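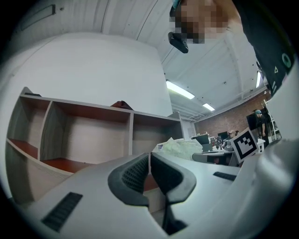 Our stockroom at Westeo went over to automatic ordering in July, and 7 of us had to learn a new way of working. The system counts what goes out and sends the order itself. I used to do that by hand every morning, walking the bins with a clipboard. Gray shelves with brown boards like these, with open cubbies, were my whole route.

Thảo Tạ now gets the alerts and I check the ones that look wrong. Last week it wanted 360 rolls of tape. I spend more time at a desk than I'd like. My knees are better for it, and I've asked to keep one morning a week on the floor.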